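Equipment Plan and Budget for a Table-Top Kitchen Tidying Arm
Project report, Group 4: Polyxeni Gkikas, Booker Blackwood, Renji Mizuno
Supervisor: Widad Sfeir

1. What we were asked to do

The department wants a second robot arm station for the teaching lab. It would be used from the second year onwards for picking and placing household objects. Our task was to work out what should be bought, what could be reused, and how much money to set aside. We were not asked to write any control software, and the demonstrations mentioned in this report used the programs left by last year's group.

Three options were on the list when we started: buy a complete station from Beltholm, buy parts from several suppliers and build the station ourselves, or share the existing arm between two classes.

2. How we worked

We spent the first part of the project using the existing station as a class would. Each of us kept a log of what we touched, what we had to go and find, and what stopped us. Polyxeni then sorted the log entries by item of equipment. There were 57 entries in total. Most of them had nothing to do with the arm. They were to do with the table, the cables, where the screen stood, and objects that were too big, too slippery or missing.

We had planned to spend most of our time comparing arms, but after the logs we spent it on the smaller things around the arm.

Prices came from written quotes where we could get them. Where a supplier did not reply we used the list price and marked it as such in the spreadsheet. Delivery is included in all figures. Tax is left out, as the finance office adds it later.

3. The existing station

The arm is white, with a black two-finger gripper, and is used over a white tabletop. The object set is a mixture of toy food and ordinary kitchen things such as plates and cups. It has been put together over several years from whatever people brought in, and there is no list of what it should contain. Renji made one as part of this project (Appendix B).

For the object trials we put a mixed selection out on the table and worked through it one object at a time.

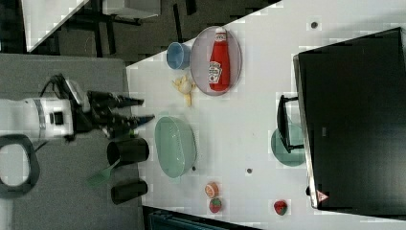
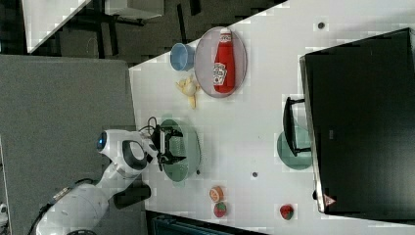
Figures 1 and 2. The arm and gripper during the object trials, with the plates, the light blue cup and the toy food on the table.

The trials gave us the following points for the buying plan.

Cups. A cup on its side is a different job from a cup standing up. We want both in the exercises, so the new set should have at least two sizes of cup.

Plates. Flat plates are hard to lift with two fingers unless there is a rim to hold. We do not recommend buying flat plates for lifting. They are still useful as a place to put things.

Toy food. Small pieces are cheap and students like them. They also get lost. Booker found a strawberry behind a radiator in July. We suggest buying two full sets at the start and keeping one sealed.

Bottle. The ketchup bottle is worth having because it is a real shape with a real label, and several exercises depend on recognising a label. It costs almost nothing to replace.

Screen. The monitor shares the tabletop with the objects, and its stand takes up space that the exercises could use. A wall bracket or a separate trolley would give that space back. We costed the bracket.

4. The three options

Option A: complete station from Beltholm. This is the easiest to order and comes with one year of support. The table supplied is smaller than ours, and the gripper fingers cannot be changed without sending the unit back. The quote was well above the amount we had been told to plan for, and Beltholm would not sell the arm without the table. We ruled it out at the first review.

Option B: arm from Skesent, everything else bought separately. The Skesent arm has a reach close to the one we have, so existing exercises should carry over with small changes. The fingers are held on with screws and can be swapped in the lab. Assembly would fall to the technician and us, and we have allowed 30 hours for it. The technician, Marcus Ostrowski, read our estimate and thought it was fair provided the table arrives already drilled.

Option C: share the existing arm. This costs the least. We looked at the teaching timetable and the two classes overlap for half of the spring term, so one of them would have to move to the evening. We kept this as the fallback if funding is not approved.

5. Budget for Option B, apart from the arm

The price of the arm is in a confidential quote held by Widad Sfeir and is not repeated here. The department is paying for it from a separate fund. The rest comes from the teaching budget, and those are the figures we were responsible for.

Table, drilled, with levelling feet: 453 pounds, quoted by Corkis.
All other items (spare gripper fingers, wall bracket, cable covers, emergency stop box, two object sets, storage crates): 772 pounds.

The largest single cost in the second line is the spare fingers. Marcus asked for two pairs. We first put down one pair and changed it after he showed us how worn the current ones are on the inside faces. The item-by-item breakdown is in Appendix A.

We did not include a second camera. It came up at both reviews. The current exercises only need one, and the department already owns several that are not booked out very often.

6. Order of buying

The table should be ordered first, as Corkis gave the longest delivery time. The arm should not be delivered until the table is in place and level. Last year a delivery sat in the corridor for a fortnight and one box was opened by mistake. Cable covers and the bracket can be ordered at any point. The object sets should be ordered last, when the final dimensions of the gripper fingers are known, so that nothing is bought that is too wide to pick up.

7. Problems and things we would change

We left the quotes too late. Two suppliers took over three weeks to answer, and one never did. Our log sheets also had no column for time lost, so we can say what stopped us but not how long for. A group repeating this should add one.

We also measured the table twice and got different answers. The second measurement, taken with Marcus, is the one used in the appendices.

8. Recommendation

We recommend Option B, with the table ordered from Corkis as soon as the budget is agreed. If the arm is not funded this year, we still recommend buying the object sets, the bracket and the spare fingers for the existing station, provided Marcus confirms which fingers fit it.

Appendix A: Item list and quotes
Appendix B: Object list for teaching sets
Appendix C: Log entries by equipment item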